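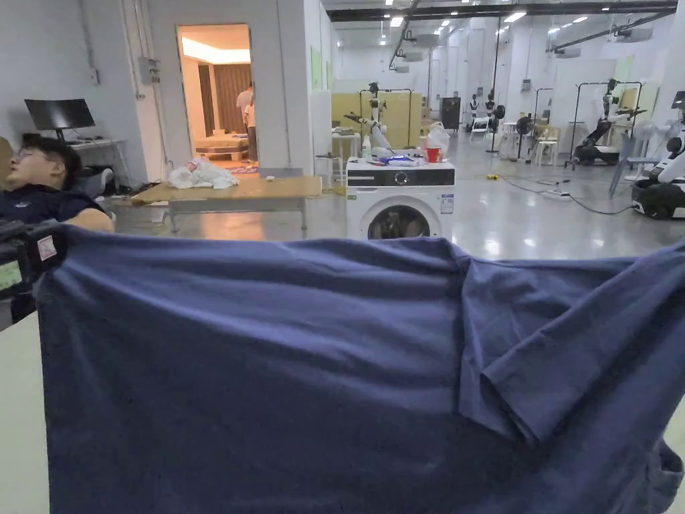

Student Assistants Wanted, University Archive and Alumni Office

Warnel College is looking for four student assistants for the coming academic year. The positions are in the Alumni Office, on the second floor of the Billetcombe Building, and they are open to all students who have finished at least one semester with us.

The work is connected to our oral history project, in which former students tell about their time at the college. We have already collected 491 recordings, and many of them still need to be typed and checked. The assistants will also answer letters from alumni, help to put names and years on old class photographs, and prepare the mailing for the reunion in April. There are 2726 addresses on our list, and a good part of them are old.

You should be able to write clear English and to listen with patience, as some of the recordings have poor sound. Knowledge of a second language is welcome, especially Arabic, French or Thai. Experience in an archive is not required. Dalia Naciri, our archivist, will give a training of two afternoons before the work begins.

The positions are for eight hours per week. The pay is $675 per month during the semester. Working times can be agreed with your class schedule, but one assistant must be in the office each day until 5 p.m.

To apply, please send a letter of one page, your class schedule and the name of one teacher whom we may contact. Applications can be left at the Alumni Office, Room 218, or sent by campus mail to Zineb Mahrous, Alumni Relations. Students who applied last year may apply again, and they do not need to send a new letter from a teacher.

Interviews take approximately twenty minutes and are held in the same office. We will write to all applicants, also to those whom we cannot invite.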